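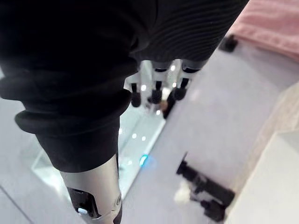 Dilani Weerakoon

**Call for participants: showing a robot hand how to handle everyday things**

At Lutance we are building a learning system for robot hands, and it learns from examples that people give to it. We have machines enough. What we lack is people with different habits, because until now almost all our examples come from the same 4 colleagues, and the system has begun to copy our mistakes very faithfully.

We are therefore looking for 62 participants for the sessions in September, in our room at Juntunen.

**What you will do**

You guide the hand through short tasks: to pick up a small object, to turn it, to put it down in another place, to take hold of a piece of cloth and let it go. Each task is repeated many times with small changes. If an attempt fails, please do not stop the recording. We keep the failed attempts also and mark them afterwards in Jollov, our labelling program.

One session lasts 70 minutes with a pause in the middle. We ask everybody to come to three sessions, and the first of them is mostly practice.

**Who can take part**

- You are 18 or older.
- You can use both hands without pain for the length of a session.
- You understand simple spoken English or Finnish.
- Left-handed persons are especially welcome, we have very few.

You do not need any experience with robots. Please wear closed shoes and take off rings and bracelets before you start.

**Payment and data**

You receive a gift card after each session, also if you decide to stop early. We record the movements, the pictures from the wrist camera and no sound. Your name is kept apart from the recordings.

**How to apply**

Leave your name and the hours that suit you at the Latska reception desk, or ask there for the paper form. I answer all applications myself, normally within four working days.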